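Tronitholm Support Desk
Ticket: Pulling hand lets go of the card partway through a demonstration
Product: Tekisance two-arm hand-guiding kit
Site: Westcombe
Project: Hartono
Status: Resolved, left open for comments

Opened by the Westcombe bench, 9:10 a.m.

Good morning, and thank you in advance for reading all of this, because I know I tend to go on.

We are recording demonstrations for the Hartono pocket-goods set. The task is a small one on paper: one hand steadies an open card wallet on the table, the other takes hold of a card and draws it out of its sleeve, then lays it down beside the wallet. The operator sits at the lead arms and moves them by hand, and the working arms copy. We've done bottles, boxes and cups with this same kit and had a lovely time of it, so we were feeling rather confident when the wallet came up on the list.

Since yesterday afternoon the pulling hand has been letting go. The operator squeezes the lead grip all the way, keeps squeezing, and starts to lift. The working fingers close, hold for a moment, then ease apart just enough that the card slides back down into the sleeve. Nothing stops and nothing turns red. The recording carries on as if all is well, and the operator ends up chasing the card around with the fingertips.

It doesn't happen with the boxes at all. We went back and tried one to be sure.

What we had already tried before writing to you:

Powered everything down, waited through a cup of tea, powered up again. Same.
Swapped operators, in case one of us had a lazy squeeze. Same.
Swapped the two lead grips left for right. Same, and it stayed with the working arm, which I thought was useful to know.
Wiped the fingertips. Same, though they did need it.
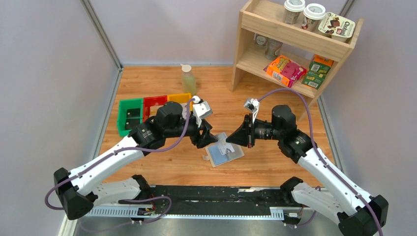
The software is whatever came with the spring update in April, and we haven't changed a setting since then that I know of. I did look in the session log and found over 1000 lines of the same warning, "grip target held," which I can't find in the handbook. Is that the kit telling me something important, or just talking to itself? I'd love to know either way.

We have 39 demonstrations from yesterday and I'd very much like to hear that we can keep some of them.

Support reply, 10:25 a.m.

Hello Westcombe, and please do go on as long as you like. The part about swapping the lead grips saved us a good hour. If the trouble stays with the working arm, the lead side is doing its job and we can leave it alone.

"Grip target held" is a notice that the grip motor has been asked to close further than it can and has settled at whatever it reached. On a box you'd see it too and never care, because a box is thick and gives the fingers plenty to push against. A thin card gives them almost nothing. The motor reaches its target, decides it has arrived, and relaxes to its resting force. If the closed position is even slightly wrong, "arrived" can mean the fingers are barely touching.

So our first guess is that the closed position has drifted on that one gripper. Could you work through the steps below in order, and write down what you find after each one? Please take the wallet out of the way for the first two.

Step 1. Read the closed position.

With nothing between the fingers, squeeze the lead grip fully and hold it. On the Tekisance status page, look at the grip number for the working arm. Fully open should sit at the top of the scale and fully closed should come down to zero, or very near it. Do both arms, and write both down even if one looks fine.

Step 2. Check the cable slack.

Move the arm slowly through the lift you use for the card, all the way up and all the way back. Watch the wrist camera cable as you go. You want a loose loop at every point of the movement. If it ever goes tight, open the clip nearest the wrist, feed a little more cable through, and close it again.

Step 3. Put the wallet back and line up by eye.

Lay the wallet open and flat, at whatever angle suits your operator, and bring the pulling hand in low with the fingers apart. Don't touch anything yet. We'd like the operator to get used to seeing where the tips are from the wrist view, because the sleeves are clear and it's very easy to lose the edge of one against the wood. If there's any strap or flap on the wallet, keep an eye on it, as a soft bit of material between the fingers feels exactly like a card to the motor. 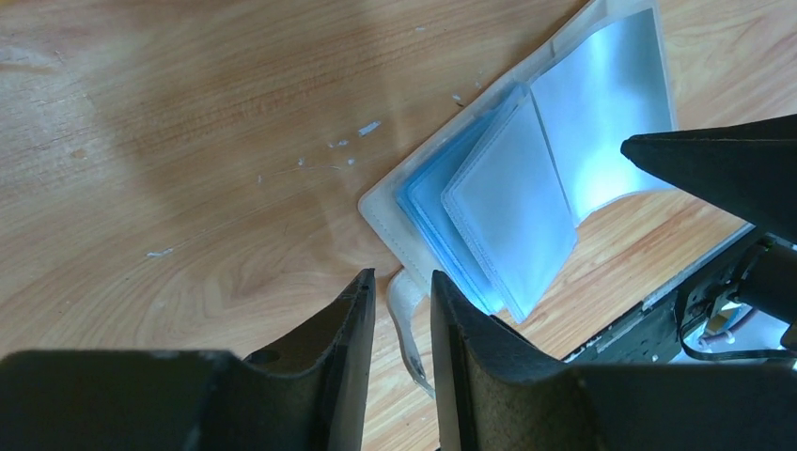 Step 4. Do one slow squeeze on the card and hold for a count of ten.

Don't lift. Just squeeze and hold, and watch the grip number the whole time. It should go down and stay down. If it climbs while the operator is still squeezing, tell us where it started and where it ended.

Step 5. Send us the log from step 4 only.

A short one, please. The long ones from yesterday are lovely but we'd be reading them until supper.

Westcombe, 1:40 p.m.

Back again, fed and watered. All five steps done, and I think we have something.

Step 1: the steadying arm closes to zero, right on the nose. The pulling arm stops at 39 with nothing in the fingers at all. I read it out loud and my colleague made me read it again. (Yes, the same number as our pile of demonstrations. We had a laugh about that.)

Step 2: there was a spot near the top of the lift where the cable went snug. It wasn't tight enough to notice if you weren't looking for it, but it was snug. I fed some more through and now it swings quite happily.

Step 3: you were right about the flap, and a bit embarrassing for us. On two tries the operator came in from the wrong side and would have taken the strap along with the sleeve. We've since agreed to turn the wallet before each take so the strap lies away from the pulling hand.

Step 4: it climbed. The operator squeezed, the number went down and sat there politely, and then it crept back up while the lead grip was still shut. In the log the climb begins at line 358.

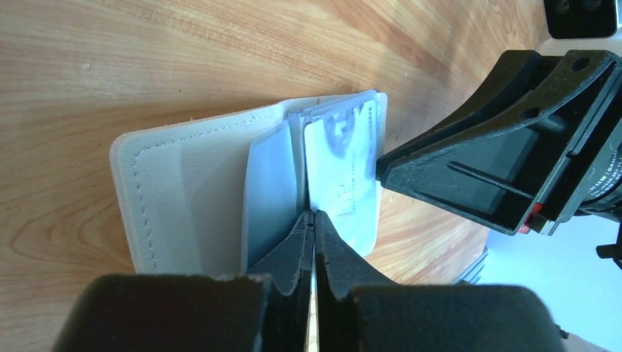
One more thing that may or may not matter. Our operators say the pulling hand feels late on this task. You move, you wait for a beat, it moves. We'd been putting it down to nerves, since everyone slows to a crawl near the sleeves. If there's a number I can read for that, point me at it and I'll go and look.

Also, may I ask about style? One operator likes to press the wallet down with the steadying hand before going anywhere near a card. The other likes to take hold of the card first and bring the steadying hand in after. Both get there when the grip behaves. Should we pick one?

Support reply, 2:30 p.m.

Wonderful notes, thank you. That settles it. The pulling gripper thinks it's closed before it really is, so once it meets a thin card it eases off. The boxes hid the fault all week.

To fix it, open the Tekisance setup page, choose the pulling arm, and pick Grip, then Set closed. Close the fingers gently by hand until the tips just meet, and press Save. Don't force them together, or you'll have the opposite problem and a motor that never gets to rest. Then go to Holding force and switch it from "rest after arrival" to "keep while squeezed." The default suits sturdy things. Cards and paper want the other one.

For the lateness, look at Follow delay on the same page. Anything above 60 or so will feel sticky to a person's hands. Smoothing is the usual culprit. It's nice for big sweeping moves and a nuisance for fine ones.

As for style, please let both operators carry on, but have each one finish a whole batch their own way and label it. A mix is fine to learn from when somebody has written down which is which. What we'd avoid is a single take that starts one way, gets fidgety, and switches halfway. Delete those and have another go.

Yesterday's recordings: keep any take where the card came out cleanly on the first pull. Put the rest in a separate folder and don't train on them, at least for now. A take where the operator is hunting around for a dropped card will teach the arms to hunt around too.

Westcombe, 4:05 p.m.

Closed position set, holding force changed, and the pulling arm now reads zero when it's shut. The follow delay was 220, so no wonder everyone felt they were stirring honey. Somebody had turned smoothing up for a bottle task and never put it back. I have a strong suspicion it was me. 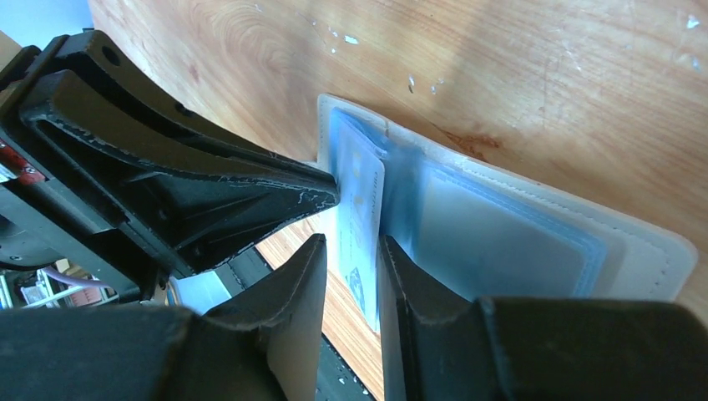
We repeated the step 4 squeeze several times with each operator and the grip number stayed down for the full count every time. We then ran a short batch of proper takes, wallet turned, steadying hand first, and the operator reported that the lift felt ordinary again, which was the nicest word I'd heard all day. The second operator has the lead arms tomorrow morning and will do a batch card first.

I've taped a note to the desk that says to read the closed position before the first take and to check smoothing whenever the task changes. I've also gone through yesterday's folder. Fewer keepers than I'd hoped, but enough to make the afternoon worthwhile.

Could you please add a line to the handbook about "grip target held"? A sentence would do.

Support reply, 4:20 p.m.

Handbook line requested, and we've asked for a paragraph on thin objects to go with it. We'll leave the ticket open through the card-first batch, so just add a comment if the number starts creeping again, and include the closed reading when you do.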